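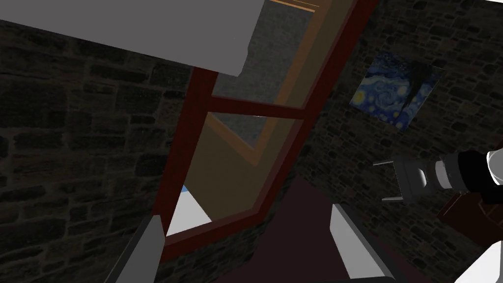

# What Does a Computer Do When It "Thinks"?

Have you ever clicked on a game and then had to sit there while a little circle went round and round? You probably said, "Come on, computer, hurry up!" (I say it too, and I'm a grown-up.) Well, while you were waiting, your computer was very busy indeed, and I'd like to tell you what it was up to.

Let's start with a kitchen. Inside every computer there is a small, flat chip called the processor, and you can think of it as the cook. The cook follows recipes. A recipe for a computer is called a program, and it's made of lots and lots of tiny steps, such as "add these two numbers" or "put this answer over there." The steps are so simple that you could do most of them yourself! The difference is that the processor does billions of them in a second, and you and I would need to stop for lunch.

## The counter and the pantry

Now, a cook needs somewhere to put the eggs and flour while she is working. That's the counter. In a computer the counter is called memory, and things on it can be grabbed very fast. When you turn the computer off, the counter gets wiped clean, so anything you haven't saved is gone. (I once lost a whole story about a pirate hamster that way, and I still think about it.)

The pantry is different. It's the storage drive, where your pictures, games and homework stay put even when the power is off. It holds much more than the counter does, but walking to it takes longer. A lot of the time, when you see that little circle spinning, the cook is waiting for something to come from the pantry.

## Why do some computers have 4 cooks?

Many processors have more than one cook inside. Each one is called a core. With 2 cores, one can work on your game while the other plays your music. With 4, even more jobs can go on together. You might think that 4 cooks would always be twice as fast as 2, but try baking one single cookie with three friends and you'll see the trouble! Some jobs have to be done by one cook, one step after another.

## Try it yourself

Lay 26 cards on a table, one for each letter of the alphabet, all mixed up. Time yourself putting them in order. Then mix them again, put them in a room at the other end of your home, and fetch them one at a time as you need them. Which way took longer? Now you know how a computer feels when its counter is too small and it has to keep running to the pantry.

Written by Ebenezer Essien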